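Section 4. Adding a candidate and setting up the donations ledger

By now you should have Tillero installed and your ward list loaded. If the ward list still shows as gray, go back to Section 3 and let it finish, because the steps below lean on it quite heavily. Get yourself a cup of something and set aside 36 minutes, which is how long our own campaign office needed the first time through.

Before you begin, have the candidate's nomination form beside you. You will want the name exactly as it is printed there, with every title and honorific, even the ones the candidate never uses at home.

1. Open Tillero and choose People, then Candidates, then Add New.

2. Type the candidate's full name. Our practice entry is Karim Moussa, running for the Quinlan district council, and you are welcome to use him while you find your feet.

3. Pick the party from the list. Independents should choose No Party and leave the next box blank.

4. If the candidate holds a traditional or honorary title, enter it under Titles and not in the name box. You can add more than one, and they will print in the order you enter them.

Note: Titles given during the campaign — at a palace visit, say, or a town welcome — can be added later without changing anything already printed.

5. Press Save. You will see a candidate number at the top of the page. Ours was 206. Write yours down somewhere you will find it again, as you will need it for the ledger.

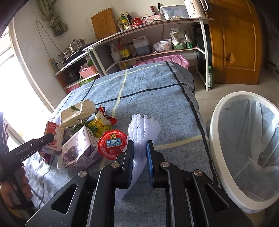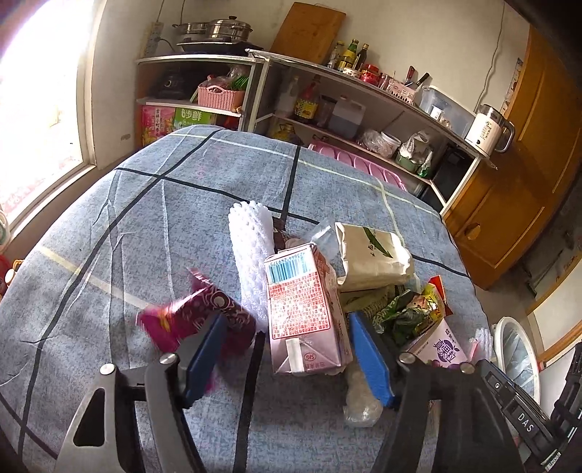 Drink carton and white netting on the checked cloth, both views.

Now for the ledger. This is the part people tend to put off, and I do understand, but it goes quickly once you have started.

6. Choose Money, then Ledger, and type in your candidate number.

7. Select Gifts Received or Gifts Made. A donation from a supporter is a gift received. A donation the candidate makes to a community, for instance after a flood or a fire, is a gift made, and it goes on its own page.

8. Enter the amount, the date and the name of the other party. Please use the name of a real person or a registered body. "Friends of the campaign" will be turned away with a red message, and quite right too.

9. Attach the receipt. If you only have a paper one, scan it first and save it to the Dondomeck folder on your computer, which Tillero checks every 2 minutes for anything new.

10. Press Post Entry.

CAUTION: A posted entry cannot be deleted. If you have made a mistake, post a correcting entry and put the number of the first one in the Remarks box. Kaj Ragnarsson in the Niltau support office can walk you through it if you get into a muddle, and he is very patient.

Note: The Remarks box holds 277 characters. Anything longer is cut when you save, so keep the story short and put the rest in a letter.

If your ledger total does not change after posting, press Refresh and wait for the little wheel to stop. Should it still be wrong, sign out, sign back in, and look under Drafts. Entries land there when the connection drops partway through, and you can post them again from that page just as they are.

When the total looks right, go on to Section 5, Planning a Rally Route.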